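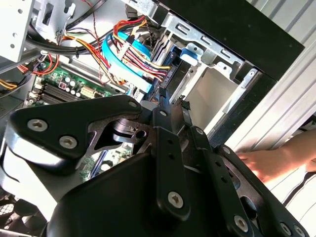 Figure 3. Wrist camera view of the Serra linkage gripper inside the open tower.

4.2 What the grippers could reach

We went into this part of the work thinking the arm would be our bottleneck, and boy, were we wrong. The Plornari arm got over the case just fine. It was the fingers that gave us trouble! Our Serra gripper has wide black linkages, and between the power cables, the drive cage and the board there isn't much space to open them. I ran 55 trials with it and then 55 more with the slimmer Batholm, same tower, same controller gains.
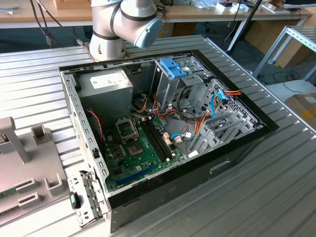
4.3 Wrist camera or fixed camera?

For picking parts off the fixture board I liked the wrist camera a lot more. You get the part and the slot in one view, close up, and I could fix a bad grasp angle before it cost us a trial (the controller takes corrections every 100 ms).

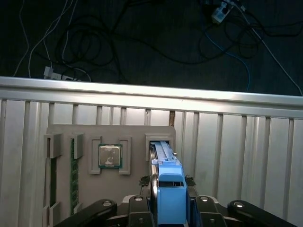 Figure 4. Blue part held at the slot housing, with a memory module and a processor on the same fixture board.

The fixed camera won for moving over the case, where the wrist view is mostly gripper and cables. It also caught 13 near misses with the drive cage that I'd never have noticed from the wrist feed alone. We kept both streams on for the Loltavico controller runs in the next section.
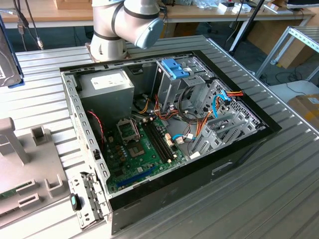 Figure 5. Fixed camera view of the tower, with the arm above and behind it.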